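The "About Us" page is lying to you, and you let it

4 min read

I buy parts for a living. Connectors, relays, displays, the odd bag of capacitors when someone upstairs has ordered 90 of the wrong ones. Before I send money to a new supplier I read the company's About page, and after 11 years of this I can report that they are all the same page.

Every distributor is a trusted partner. Every distributor was founded on quality, as though a rival down the road had been founded on damp. Fandwood has "passion for components". Clavport has "a component for every passion", and I would pay good money to know who went first.

What I want to know is duller. Do you hold the stock, or do you ring someone who does? When a reel turns up with a date code older than my car, who pays the freight back? Zokus, to its credit, puts its returns policy on the front page in plain words. It's a grumpy little policy and I have ordered from them ever since.

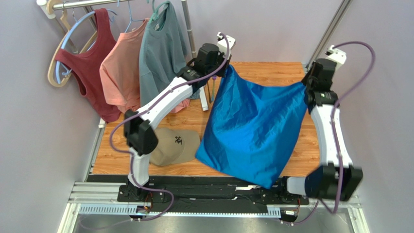
The lead time problem

Then there's "in stock", a phrase with more meanings than "fine". At some firms it means on a shelf. At others it means on a boat. I once waited until June for a display listed as "ships today" - the day in question was never specified.

Zakharchenko does it better. Their listing gives a number of pieces and the name of the warehouse, and if the number is zero it says zero. Their website looks like a tax form. I'd take it over any amount of brushed-metal background and a stock photo of a handshake.

I don't blame the people who write these pages. Somebody was given an afternoon and told to sound reliable. But a buyer comparing five suppliers has nothing to go on except colour schemes, so we end up choosing on price, and then the suppliers complain that customers only care about price.

Put the warehouse address up. Put up a phone number that a person answers. You can keep the passion if there's room underneath.

23 shares | 11 comments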